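Water and Tea Corners – Gallery

A page of notes and pictures from the common areas at Arska, put together by Tsegereda Hadgu. It covers the spots where people fill a bottle or make a cup of tea. Most of it is for new tenants who want to know what is where, and for those of us on the cleaning roster.

Updated January 13, 2025.

Ground floor, Solís room

The Solís room has a sink, a kettle and a cupboard for mugs. The tap water is fine to drink. The kettle was replaced in March after the old lid stopped closing properly. Please empty it at the end of the day – the water here is hard and the scale builds up quickly if it sits overnight.

Mugs go on the lower shelf with the handles facing out. The upper shelf is for tea, coffee and sugar. Anything in the cupboard without a name on it is shared.

The bin under the sink is for tea bags and coffee grounds only. It goes out to the compost with the garden waste.

Upstairs, Sisier room

The Sisier room has no plumbing. We keep a jug and 8 glasses on a tray there for meetings, and whoever books the room fills the jug beforehand. Return the tray with the glasses washed. There are two spare jugs in the Solís cupboard if a meeting runs long.

The coasters are cork and should not go through the dishwasher. Two of them came out warped last winter and have been thrown away.

Stukisa room

The Stukisa room is the one with the brick wall and the white tiled floor. It has the water dispenser, which gives both hot and cold. People from the other rooms are welcome to use it.
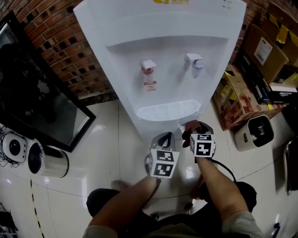

The dispenser in the Stukisa room, with the brick wall behind.
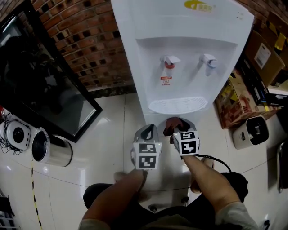

Cleaning the dispenser is a small job, but it is the one most often missed on the roster. It should be done once a week and takes five minutes. Start with the outside and work down, using a damp cloth and a little dish soap. Red is hot and blue is cold, and both taps work by the white lever on top, so keep your sleeve clear of the levers while you wipe the alcove. Go lightly over the small warning label under the hot tap, as the corners will lift if they are scrubbed. The slotted drip tray catches whatever misses the cup. Rinse it in the Solís sink and run an old toothbrush along the slots, then dry it before putting it back. Vinegar takes off the white marks if soap does not. Finish with the lower body and a strip of floor in front – drips on glossy tile are hard to see and easy to slip on.

If the hot side runs slowly, leave it alone and write it in the book by the door. The same goes for any leak. Do not try to open the casing.

Cups for visitors are kept in the Solís cupboard, on the same shelf as the mugs. Paper cups are ordered in sleeves and the next order goes in when we are down to the last 6. Bring your own bottle if you can.

The roster for the next month is on the board outside the Sisier room. Swap by writing your name over the other person's, and let them know. Spare cloths are in the drawer to the left of the sink, and used ones go in the mesh bag on the back of the door.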